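Accueil » Annonces » Emplois et participations

Obi cherche des personnes pour dresser et débarrasser la table

Nous sommes un petit atelier des arts de la table et nous préparons le cahier de printemps « Lutero ». Pour le mois de mai nous cherchons des participants, avec ou sans expérience, qui aiment le travail calme des mains.
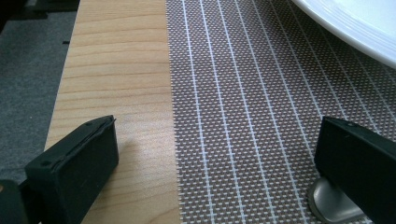 Table en bois clair, set tressé et assiette blanche.

Le travail consiste à poser le set, l'assiette et les couverts, puis à tout ranger, plusieurs fois de suite. Les séances durent 61 minutes, avec une pause au milieu – le café est offert. L'indemnité est de 168 euros pour quatre séances.

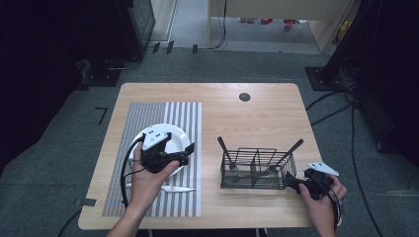 Il faut être majeur, pouvoir rester attentif et comprendre des consignes simples en français. Les gestes sont petits : le couteau blanc se trouve sur le set rayé, sous l'assiette, et les ustensiles noirs se rangent debout dans le panier en fil métallique. Nous ne demandons pas la vitesse.

Pour postuler, écrivez quelques lignes à Ifeoma Omoregie, avec vos disponibilités et la référence 737. Oluwaseun Jibrin répond aux questions sur le contrat – le matin de préférence.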